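Como preparar e conservar arranjos de flores artificiais em salas de atendimento

Orientações para as unidades do Instituto Arrieta
Julho de 2018

Este procedimento destina-se às equipes responsáveis pela ambientação das recepções, salas de espera e salas de reunião. Aplica-se a arranjos de flores artificiais de plástico ou de tecido. Plantas naturais seguem norma própria, disponível na secretaria de cada unidade.

Materiais necessários

Pano de microfibra, pincel macio de cerdas longas, sabão neutro, bacia, toalha clara, alicate de corte, fita floral verde e vaso de boca estreita. Não se recomenda o uso de álcool, água sanitária ou lustra-móveis, que retiram a cor das pétalas e deixam as folhas pegajosas.

Etapa 1. Retirada do pó

Retire o arranjo do vaso e segure-o pelas hastes, com as flores voltadas para baixo. Passe o pincel do centro para a ponta das pétalas. Nas folhas, trabalhe da base para a extremidade, apoiando o verso com a outra mão. Repita a operação a cada 2 semanas nas salas com janela para a rua e uma vez por mês nas demais.

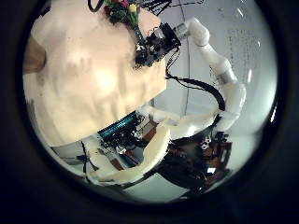 Na unidade Plinska preferimos o secador de cabelo no ar frio, porque o pincel acabava soltando as pétalas menores. Funciona bem, desde que se mantenha um palmo de distância.

A observação procede, e o ar frio passa a ser admitido como alternativa ao pincel. O ar quente permanece vedado em qualquer caso, pois deforma o plástico.

Etapa 2. Lavagem

A lavagem aplica-se somente às peças de plástico. Dissolva uma colher de chá de sabão neutro em 2 litros de água fria, mergulhe as flores por poucos segundos e enxágue em água corrente. Não deixe de molho. Antes da primeira lavagem, teste a firmeza da tinta em uma folha pouco visível, esfregando-a com o pano úmido. Se houver transferência de cor, limite-se à limpeza a seco.

Disponha as peças sobre a toalha, sem sobreposição, à sombra. As hastes com arame interno devem secar na vertical, com a ponta cortada para baixo, de modo que a água não se acumule junto ao metal.
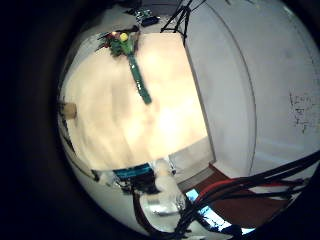
Etapa 3. Montagem

A altura total do arranjo não deve ultrapassar 40 centímetros em mesas de reunião, para não encobrir o rosto dos participantes. Comece pela haste mais alta, no centro, e distribua as demais em volta, girando o vaso a cada inserção. Cores quentes, como vermelho e amarelo, ficam melhor próximas ao centro; a folhagem fecha o contorno e esconde a boca do vaso. Hastes longas demais devem ser dobradas antes de se recorrer ao alicate, visto que o corte é definitivo.
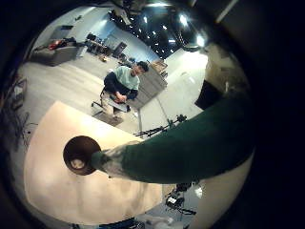

Etapa 4. Guarda e reposição

Arranjos fora de uso devem ser embrulhados em papel de seda e acondicionados em caixa identificada com o nome da sala e o mês de guarda. Evite sacos plásticos fechados. Peças desbotadas ou com arame exposto serão recolhidas na revisão de outubro e encaminhadas ao almoxarifado da unidade Wastovach, a quem cabem também os pedidos de reposição.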